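The burger rules

I've been writing about robots for 14 years and I still get a silly thrill when somebody hands me a rulebook. Most people in my line of work want the demo. Give me the binder! The best one I've read lately came out of a workshop called Leiva, in an old cannery building near the harbour, where a small crew spends its working life getting a robot arm to put together a toy hamburger.

Kauko Niskanen wrote it. He came to robots from commercial kitchens by way of a packing plant, and he has the slightly alarming calm of a person who has read a lot of incident reports. His binder is called the Flikley Guide, after the street the first workshop was on, and it began as two pages taped to a cupboard door. It's now closer to 50, with tabs.

I went down in February expecting the usual stuff about emergency stops and keeping your sleeves rolled up. That's in there, and it's good, but the section I keep going back to is the one on layout. It's all about where things sit before the arm moves at all. Bun halves, patties, tomato, cheese and lettuce each have a home, the homes go down either side of the tray, and the tray is the only spot where anything gets built. If you've ever worked a sandwich counter you'll recognize it straight off (I did two summers of it and my hands remembered before my head did).

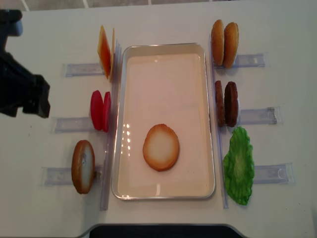
Why does a toy burger need a written layout standard?

Because a run is only worth comparing with another run if both of them started the same way. If one person stands the patties up and the next lays them flat, the arm has been given two different jobs, and you can't tell whether a change in the results came from the machine or from whoever set the table.

Kauko put it to me more bluntly over a very large coffee. "If I can't rebuild your table from your notes, you haven't got notes, you've got a diary." I wrote that down and then felt a bit guilty about my own notes.

So the guide is fussy. Every item type gets its own holder. The holders are clear plastic, and there was a real argument over that one, with half the crew wanting coloured ones so that a person could set up faster. The clear ones won because colour gave the vision software something to lean on that had nothing to do with food. There's a full page on it, and a rather grumpy footnote. Lettuce has its own paragraph, too. It's a floppy, frilly shape even in toy form, and the guide lets it lie flat where the round things have to stand on edge. I asked if that was a compromise and Kauko said it was a surrender.

Then there's the table itself. White, wiped down, nothing on it that isn't on the list. No pens, no mugs, no phones, and (my favourite) no "temporary" anything. Lights stay at one setting for the whole session. If you see a new reflection in the tray you write it down and you don't fiddle with the blinds partway through. I love this rule because I would break it within the hour.

The people rules are where it gets serious. The arm they use is a small one and you could talk yourself into thinking it's harmless, which Kauko says is exactly how fingers get pinched. Nobody reaches over the tray while the arm has power. If a piece falls over, it stays fallen until the run is stopped and the operator has said "clear" out loud, even if there's only one person in the room. I watched a grown man say "clear" to an empty chair and I have to tell you it was kind of lovely.

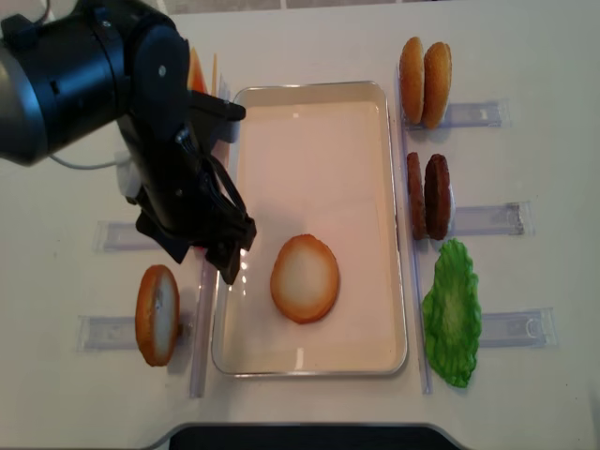 The guide also has a bit on where the arm is allowed to wait. Coming in from one side is fine, and so is hovering over the tray for a moment, but parking there isn't. Between runs it goes back to its rest position with the gripper open and empty, and the operator checks the gripper by eye before touching a single bun. They call this the Jornard check, after a supplier's rep who once found a slice of plastic cheese in his jacket and couldn't explain how it got there.

What gets written up afterward is short, thank goodness. Start time, who set the table, who ran it, which pieces were out, and what went wrong in plain words. "Dropped patty" is fine. "Suboptimal grasp outcome" gets sent back to you. Failed runs are kept with the good ones and labelled the same way, and you're not allowed to quietly redo one and pretend. When I visited they had more than 200 of these sheets clipped together on a shelf, and the failures I leafed through were a better read than the successes.

Not everybody's a fan. A friend of mine at Juveck, a shop that builds packing lines, thinks the whole thing is overcooked. Real kitchens are messy, she says, so train for the mess. I brought this up with Kauko and he didn't bristle at all. He flipped to a tab near the back, where the guide lays out how to make a mess on purpose: move one holder, write down which one, run it, put it back. Next session, move two. He's all for chaos as long as it's been signed for. My friend's answer, when I passed that along, was that no lunch rush has ever been signed for, and I think she's got a point there.

I asked whether I could take a copy home and he made me sign for that as well. It's on my kitchen counter now, next to the toaster, open at the page on lettuce.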